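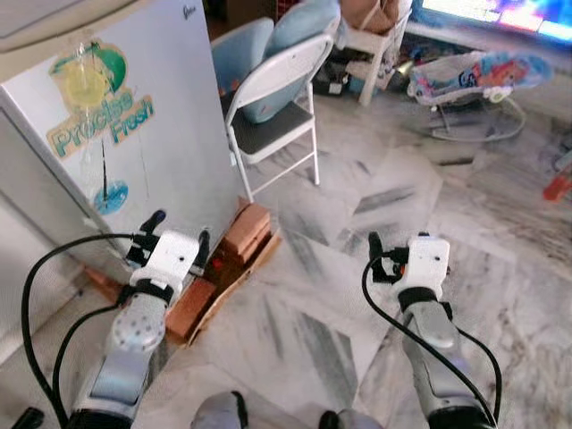
Cuaderno de trabajo: cruce de identificadores fiscales
04/02/2019
Anota: S. Minhas

Estado al empezar

Sigue abierta la incidencia de los contribuyentes con número fiscal activo y sin documento de identidad enlazado. El lote de Lukham entró completo. El de Endcombe llegó con la cabecera antigua y hubo que convertirlo antes de cargar. Dustport sin enviar; reclamado otra vez a Rupert.

Recordatorio para quien retome esto: el campo ID_FISCAL admite ceros a la izquierda y el campo DOC_IDENT no. Si se abre el fichero con la hoja de cálculo y se guarda, los ceros desaparecen y el cruce falla sin dar error. Abrir siempre como texto.

Prueba A. Cruce exacto por nombre y fecha de nacimiento

Muestra de 100 registros de Lukham, extraída con la semilla de enero para poder comparar. Quedan 17 sin enlazar. Revisados a mano, casi todos los fallos son del nombre: segundo apellido ausente en uno de los dos padrones, partículas (de, de la, van) pegadas o separadas, iniciales con punto y sin punto. La fecha falla menos, pero cuando falla es peor, porque en el padrón fiscal antiguo se grababa 01/01 si el declarante no aportaba el día. Esos casos no se deben enlazar de forma automática aunque el nombre coincida letra por letra.

Prueba B. Nombre normalizado

Misma muestra. Normalización: mayúsculas, sin tildes, sin puntos, partículas eliminadas, espacios simples. La eñe se conserva. Jacobus proponía pasarla a N y lo probé aparte; junta apellidos que son distintos, así que se descarta.

Quedan 5 sin enlazar. De ellos, tres tienen la fecha 01/01 y van a revisión manual por la regla anterior. Los otros dos parecen cambios de apellido no comunicados a la oficina fiscal. Pendiente de que Palesa mire si hay expediente de rectificación.

No he medido todavía falsos positivos. Antes de dar por buena la normalización hay que pasar el conjunto de homónimos que preparó Pieter en enero. Sin ese resultado no se carga nada en producción.

Tratamiento de los no enlazados

Discutido con Pieter y Palesa. Criterio provisional:

1. El número fiscal no se desactiva por falta de enlace. Se marca PENDIENTE y el titular puede seguir presentando declaraciones.
2. La devolución, si la hay, se retiene solo cuando además la cuenta bancaria no coincide con el titular.
3. La carta de requerimiento sale con el nombre tal como figura en el padrón fiscal, sin normalizar. En la tanda anterior se imprimió el campo normalizado y volvieron cartas con apellidos incompletos.
4. El titular aporta copia del documento en ventanilla o por el formulario. La rectificación del nombre se tramita primero y el enlace después. En orden inverso el sistema rechaza el enlace y deja el expediente cerrado.

El punto 2 no está confirmado. Palesa entiende que la retención necesita aviso previo al titular, y en el procedimiento escrito no aparece. Consultar con jurídico antes de programarlo.

Módulo Hegarty

La versión instalada escribe la fecha de enlace en hora local y el registro de auditoría en hora universal. En los enlaces hechos a última hora de la noche sale una diferencia de un día entre ambos. No afecta al cruce, pero sí al cómputo del plazo de alegaciones. He abierto incidencia. Mientras tanto, para plazos se toma la fecha de auditoría convertida a mano.

También visto: el botón de reintento duplica la petición si la primera respuesta tarda. El segundo intento devuelve «ya enlazado», que el módulo interpreta como error y pone el registro otra vez en PENDIENTE. Corregir estado por consulta directa, nunca volviendo a pulsar.

Pendiente

- Rupert: fichero de Dustport, con cabecera nueva y sin pasar por hoja de cálculo.
- Palesa: expedientes de los dos cambios de apellido; consulta sobre el aviso previo.
- Pieter: conjunto de homónimos, versión con las partículas sin tocar.
- Jacobus: plantilla de la carta, cambiar el campo de nombre y quitar la referencia al plazo antiguo.
- Yo: repetir prueba B con Endcombe. La conversión de cabecera movió una columna y quiero comprobar que la fecha de nacimiento no ha quedado en la de alta.

Nota añadida por la tarde: comprobado lo de Endcombe. La fecha estaba en su columna; lo desplazado era el código de oficina. Convertidor corregido y fichero regenerado en la carpeta de entrada, el anterior renombrado con sufijo _MAL. No borrar hasta cerrar la incidencia.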